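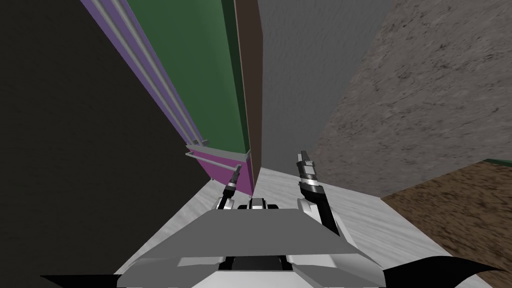
Paint the ceiling, my sister-in-law told me, as if I had asked. I had asked about rugs. But she has said it at every family dinner since February, and last week I gave in and bought the paint.

So, a thread about the ceiling in my dining room, dated 13/08/2018 so that I can come back later and see who was right.

The background. I have lived in Oltport for nine years under a ceiling the color of old piano keys. I had stopped seeing it. Guests hadn't, apparently.

The color I picked is called Stedthorpe. On the card it is a soft gray-green, like the underside of a leaf. On a ceiling at four in the afternoon it is a hospital corridor. At seven with the lamps on it is lovely. I plan to have people over at seven.

The shop lady at Cloutier asked what sheen I wanted. I said "regular." She has a face for that. Flat, for a ceiling, is what you want. Anything shinier shows every bump, and my plaster is mostly bumps. 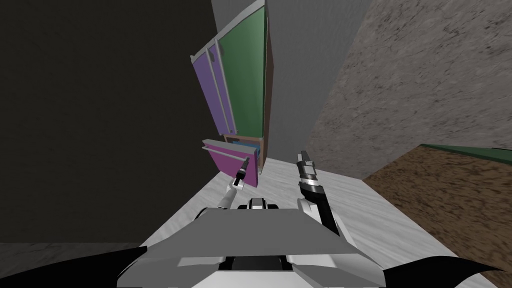
I also got talked into a pendant. It's the Vulleo, the big paper one that looks like a turnip. I went in with a budget of 200 dollars for paint, rollers and light together. The turnip had other ideas.

Before the turnip I had looked at a brass chandelier for 1455. I looked at it for a long time. I went around the block and looked at it again. It had the air of something that would want a better table under it, then better chairs, and then a different owner.

Practical part, for those who came for that. Two coats. The first one will look terrible and you will think about moving. Go to bed. Do the second one in the morning, in daylight, rolling toward the window.

Cut in the edges before you roll, and only do one side of the room at a time. I did all four sides first, had lunch, and now there is a faint picture frame running around the whole ceiling. I am calling it a border.

Do you bring the color down onto the wall? Half the internet says a few inches makes the room feel cozy. I tried it on one wall with tape. It felt like wearing a hat indoors. Tape came off, some of the wall came with it.

How low to hang the light: I went about 30 inches over the table, then had a tall cousin lean in for the salt. It is higher now.

Next question is the trim, still white, now looking very white. I have been told to do it in the same green. I have not said by whom, but she is bringing dessert on Sunday-best plates and will be looking up.

Anyway, if anyone has painted trim and ceiling to match and lived with it through a winter, tell me how it went. Photos at four in the afternoon, please – everyone's looks good at seven.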